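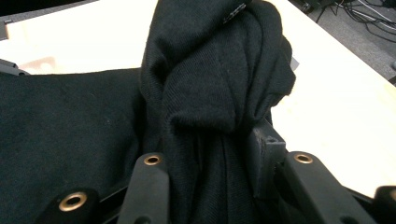 Black clothes fade mostly from rubbing and from heat, so the washing routine matters more than the detergent. Sort by weight first, with knits in one pile and woven cottons in another. Black knit with a soft, brushed face shows every speck of lint, so keep it well away from towels and flannelette. Check the tag for the maximum temperature – if the print has worn off, wash cold.

1. Turn everything inside out and do up zips.
2. Half fill the machine. Pick a cold, gentle cycle with a slow spin.
3. Use liquid detergent, as powder can leave white marks. I use Pastoritz dark wash, one capful.
4. Take the load out promptly and shake each piece flat. Knits left in a twisted lump will hold the creases.
5. Dry in the shade, inside out. Lay heavy jumpers flat on a rack.

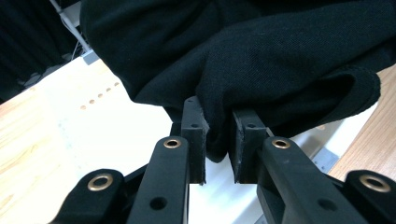 Black cloth with a rolled, slightly fuzzy hem edge.

Go over hems before you put things away. Trim stray threads with small scissors and press the fold under a damp cloth for 10 seconds, then lift the iron and move along. Don't slide it, or the colour can go shiny along the ridge.

If a piece has already gone grey, dye is the next option. That's covered on a separate page.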